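Tableware notes: storing banded porcelain

Members of the Notden housewares group have asked how to store porcelain with a printed or metallic rim. The following applies to plates and bowls in daily or weekly use. Display pieces were covered in October.

Clear a table before emptying the cupboard. A round table works well, as the pieces can be sorted along the edge and reached from any side. Keep the bowls to one side and leave the rest of the surface for plates. Lift each plate by the rim and tilt it toward the light. Surface scratches in the glaze show at a low angle and are easily missed when the plate lies flat.

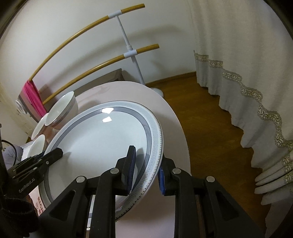 Plate with dark gray band and Greek key rim; white bowls behind.

Wear on a decorated rim usually starts at the outermost line, where plates touch each other in the stack. Run a fingertip around the edge to find chips. A chip in the glaze will catch the skin before it is visible. Set chipped pieces aside and do not return them to the stack, as a rough edge will mark the plate above it.

Felt or paper separators should cover the full diameter, rim included. The Gilmartin discs sold in packs of 12 are adequate for side plates but stop short of the rim on a large dinner plate. Liam Hegarty cuts his own from Flekorier shelf felt and reports no new marks after 11 months. 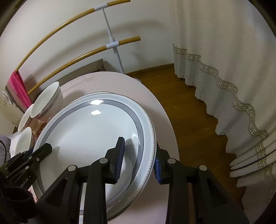
Plates of the same pattern should be stored together, largest at the bottom. Stack height depends on the shelf, but a stack that needs two hands to lift is too tall. Bowls should be nested no more than 3 deep - the foot of the upper bowl bears on the glaze of the lower one, and the load increases with each piece added. Bowls of different sizes nest with less contact if the largest goes underneath.

The Dedeo wire shelf insert is available from the group at cost. Measure the cupboard depth before ordering.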